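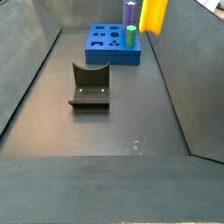
The Collinix Print Portfolio from Vevness

If you've ever bought a print you loved at an open studio and then kept it rolled in its tube for two years while you meant to get it framed, you already know why we put this portfolio together. Prints deserve to be taken out and looked at, passed across the table after dinner, and put away again without a dog-eared corner or a thumbprint in the margin.

The Collinix holds up to 31 sheets, each in its own clear, acid-free sleeve, and the sleeves sit on posts so you can shuffle them around as your collection grows (or as your taste changes, which happens to all of us). The covers are stiff board wrapped in Stito bookcloth, a tightly woven cotton with a lovely dry feel to it. It does pick up a little lint at first, so give it a once-over with a soft brush when it arrives.

Every portfolio is put together by hand in our Oosthuizen workshop, where the glue is left to set overnight and the hinges are opened and closed a good many times before anything goes in a box. We number them on the inside back cover, and the last one out the door was 1687!

What comes with it: the portfolio, 8 sleeves to get you started, a cotton tie, and a sheet of blank labels for the artist, title and edition number. Extra sleeves are sold in packs of 8, and they fit every Collinix we've ever made, including the early ones with the brass posts.

Please store it flat, away from radiators and sunny windows. Charcoal and soft pastel really need a fixative and a sheet of tissue before they go into a sleeve, and very heavy papers are happier with one print per sleeve.

Orders are packed within 2 working days. If you'd like initials stamped on the cover, leave them in the notes box at checkout and allow a little longer.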